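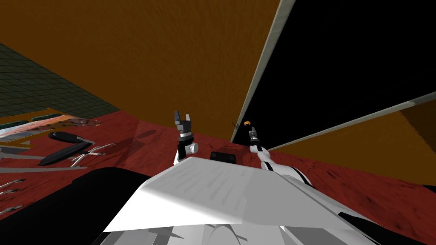

Trarel Model Engineering Society — Workshop and Boiler Section

Forum > Workshop > Compressors and Air > Water in the line at the far end

flunell_fitter
I'm getting water at the blow gun after nearly 12 minutes of steady use. The receiver is drained every Wednesday. The line is 15 mm copper, running along the back wall with a drop at each bench. The separator is bolted straight to the compressor outlet. Would a second one at the far end help?

O. Avcı
Move the one you have. Air leaving the pump is too hot for a separator to catch much, as most of the water is still vapour at that point. Let it cool through 8 metres of pipe first, then separate.

phuthong65
Disagree. Pipe length matters less than where the drops leave the main. If they come off the bottom, every bench is a drain. Take them off the top, loop over and down, and fit a drain cock at the low end.

flunell_fitter
They come off the bottom. The main is level as well, as far as I can tell.

phuthong65
There's your fault. Give it a fall away from the receiver, 1 in 100 or better.

O. Avcı
The fall is worth having, but it won't fix saturated air. At 65% humidity in August, you will still get condensation after the last drop. I ran top take-offs at the Clukport shed for 2 summers and had wet air until the separator was moved.

phuthong65
What was the receiver temperature? If the pump is running flat out, the tank never cools and no layout will save you.

O. Avcı
Warm to the hand. I didn't measure it.

phuthong65
Then we don't know which change did it.

flunell_fitter
Duty is high when the bead blaster is on. I'll re-pipe the drops first, as I have the fittings, and move the separator if it's still wet. Is compression fine for the loops or should I solder?

O. Avcı
Solder. Compression joints on that wall will weep — the pump shakes everything.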